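Drerkum Opens Its Fourth Neighborhood Clothing Swap

2/15/25 – Drerkum is opening a new clothing swap room on Bida Street, and we couldn't be happier to have the doors open at last! It joins our 3 existing rooms and works the same way: bring clean clothes you no longer wear, take home others, pay nothing.

The Bida Street room has 144 feet of hanging rail, a kids' corner and two changing booths – more than any of our other rooms. Last year 3045 pieces found new closets through Drerkum, from winter coats to team shirts, and we'd love to beat that.

Trikico has lent us the space through June, and Liu Tailoring will be in for free hemming on opening day (bring your too-long pants!).

Shoes and bags are welcome too. Please leave bedding at home for now, as the shelves for it arrive later in the spring.
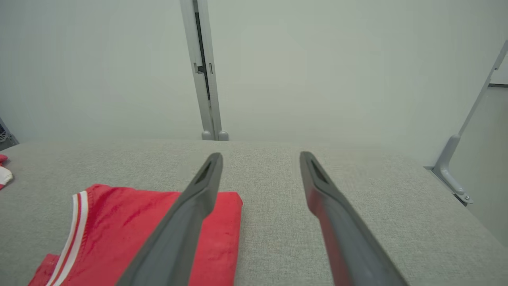
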